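Gripper comparison group – minutes, 2018-09-12

Present: Teresa Tierney (chair), Boonmee Sukprasert (notes). Apologies from El Idrissi, who will send their comments on the finger drawings.

1. Last minutes. Agreed. The Londeo controller has been sent back.

2. Hand-held grippers. Boonmee has been through the recordings made with the Zatov hand-held tool, 1672 clips in all. Long thin items were held well. Brushes and combs took more tries, and the part of the brush that the fingers press on matters more than the force. Teresa asked for grips on the body and grips near the bristles to be logged separately.

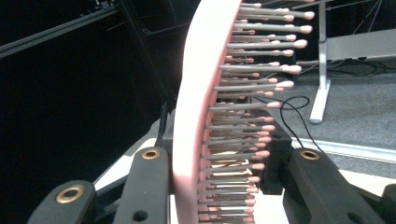 The Celodance fingers are softer and cost about 700 a set. Boonmee thought they would mark less but bend too much under a side load. Agreed to buy two sets and run the same items with both makes before November.

3. Camera. The view from the tool is good close up – less so once the item hides the fingertips. No change for now.

Actions: TT to order fingers. BS to split the brush log and send it round.

Comments (2)

marl_k: Will the split log have the failed tries in it as well?

B. Sukprasert: Yes, failed ones are in, marked F in the last column.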